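2019-04-28 workshop book, relief packing / kit bench

Back on the winter kits for the displaced families at Ikholm. 329 households on the list as of this morning, up again. Kit as agreed in November won't stretch, blankets are the trouble. Forance can send 100 now, the rest "when the road allows", no date given. Asked twice.

Stove trial
Ran the small paraffin stove inside the tent liner with both flaps tied. CO alarm went off after 30 min. Same as last time, so it's the liner and not the stove. Cut a second vent low on the door side, ran again, 70 min with no alarm. Want a third run with the wind up before anyone writes this into the leaflet. Leaflet still says one vent!! Someone please pull the old copies.

Liner fabric
Yau sample has a better seam than what we've got but it smells awful out of the bag. Hung it up overnight, still smells. Families with babies will just cut it out, they did with the last lot. Ask Yau if there's an unproofed version.
Grinix tape lifts off when the canvas is cold. Fine on the bench, useless outdoors. Back to stitching the patches.

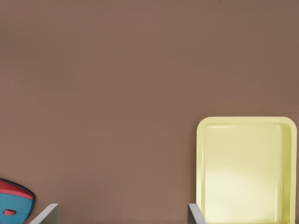
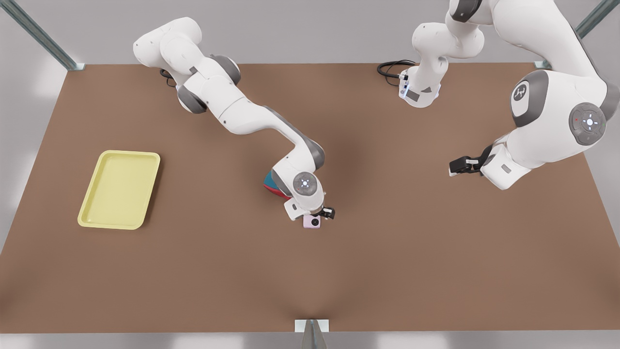
Brown tabletop, pale yellow tray, both views.

Hygeine packs
Soap wrapped separately from now on, the last box arrived with everything tasting of it, biscuits included. Adult packs and child packs in different coloured bags, the desk at Ikholm asked for this weeks ago and we forgot. Sanitary towels go at the top so women don't have to unpack the lot in the queue to check.
No more tins without ring pulls. People were opening them with stones.

Leaflet wording
Arabic and Kurdish on the same sheet, one each side. Draft for the stove page reads stiff in both, far too many words. Drawings would do more. Vent drawing needs redoing anyway.

To do
- third stove run, windy day, door side facing the wind
- chase Forance re blankets AND the pallet wrap
- send Yau the liner question
- return unused Grinix rolls, keep one for indoor labels
- check the new housholds list for doubles, two families look to be down under both school and church hall
- spare wicks, we're out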